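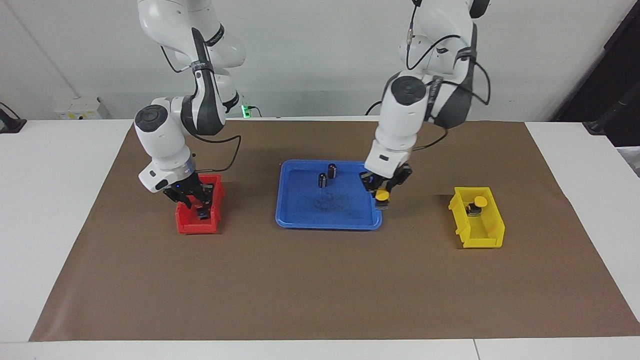

Two-armed sorting robot at the Plenden Open Day, with a red bin, a blue tray and a yellow bin.

The Plenden Open Day is a yearly public visit to the Skitix workshop in the town of Plenden, held on a Saturday in May and best known for its long and very friendly demonstrations of robots handling small parts. It grew out of evening tours for the families of people who worked there, and it still has a good deal of that feeling about it, with folding chairs, coffee, and plenty of time for children to ask the same thing twice.

The main demonstration takes place at a white table covered with brown paper, where a pair of arms works between open-fronted bins and a shallow tray. Each arm ends in a black gripper with parallel fingers, and the parts are small things, among them black cylinders and yellow pieces with round tops. A session lasts 30 minutes, and visitors are welcome to stay for the next one (many do!).

The room holds 90 people, and in its busiest year the open day welcomed 3,869 visitors, so the line often stretches out past the loading dock and down toward the Kneževič bakery, which opens early for the occasion and sells rolls from a cart.

A smaller visit for schools, known as the Risteton morning after the neighborhood where the first classes came from, was added later. It took in 241 pupils in its first year and follows the same plan, only with a slower talk and a longer break for lunch.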